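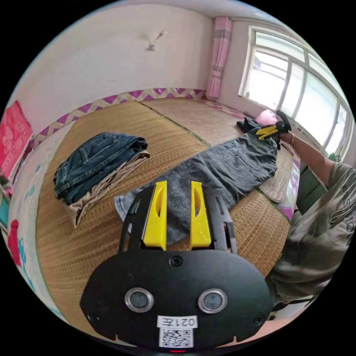 Two hand-held grippers with yellow fingers, used among clothes laid out on a straw mat.

How do you look after a gripper?

Last updated: April 24, 2023

Robots need to learn how to pick things up. One way to teach them is for a person to do the job first, using a tool that works like a robot's hand. The tool is called a hand-held gripper. The person squeezes the handle, the fingers close, and the tool keeps a record of how it was moved. Later, a robot can use the record to practise.

A gripper gets used a lot, so it has to be looked after like any other machine. The Rivside workshop takes care of a type called the Tierney gripper, which is made for handling clothes and other soft things.

Starting the day

Before anyone picks up a T-shirt, the gripper is checked. The check takes seven minutes.

The first job is to look at the fingers. On the Tierney they are made of a bendy plastic, and they wrap a little around whatever they hold. If a finger has a split in it, it will bend too far on one side and the cloth will slip out. The person doing the check presses each finger gently with a thumb and watches it spring back.

Next comes the opening test. The fingers should open to a gap of 120 millimetres. A plastic block of that size is kept in a drawer, and it should slide between the open fingers without getting stuck. Then the fingers are closed on a piece of paper. If you can pull the paper out easily, they are not meeting properly and need adjusting.

Last of all, the battery is fitted and the tool is switched on. It stays on the bench until it is ready.

Left hand or right hand?

Grippers often work in pairs, one for each hand, because big clothes are hard to fold with only one. Try folding a pair of jeans with one hand behind your back and you will see the problem.

The two tools in a pair can look almost the same, so labels are useful. The white label in the photo says 021左. The last part is a Chinese character that means "left". The square pattern underneath is a QR code. A QR code can be read by a phone or a scanner, a bit like the stripes on a cereal packet.

At Rivside, each label matches a page in the repair book. The page for gripper 179 is nearly full, as it was dropped down some stairs in August and has needed a good deal of mending.

Keeping it clean

Clothes shed tiny bits of fluff called lint. You can find lint in the bottom of your pockets. It also gets into the moving parts of a gripper, where it makes the fingers stiff and slow.

To clean it, the tool is switched off and the battery is taken out. A soft dry brush goes along the slots and around the places where the fingers join on. After that the fingers are wiped with a damp cloth and left to dry. No water goes near the body of the tool – there are wires inside, and water would damage them.

Glass parts, such as camera lenses, get their own cloth. A gritty cloth would scratch them, and a scratched lens gives a blurry picture.

Changing a finger

Fingers wear out sooner than anything else on the gripper. They rub against zips, buttons and table edges all day. Changing one is the most common repair.

The old finger is held in place by small screws. They are undone and put in a dish so that they do not roll away. The finger lifts off, and the new one goes on in the same place. The screws are put back loosely at first, then tightened a little at a time so the finger sits straight.

Both fingers are changed together, even if only one is worn. An old finger is softer than a new one, and a mismatched pair would pull the cloth to one side.

After that, the gripper has the block test and the paper test again. Then it is tried out on an old towel.

Words to know

Gripper: a tool or robot hand that holds things.
Lint: fluff that comes off cloth.
Lens: a curved piece of glass that a camera looks through.
Adjust: to change something slightly so that it works properly.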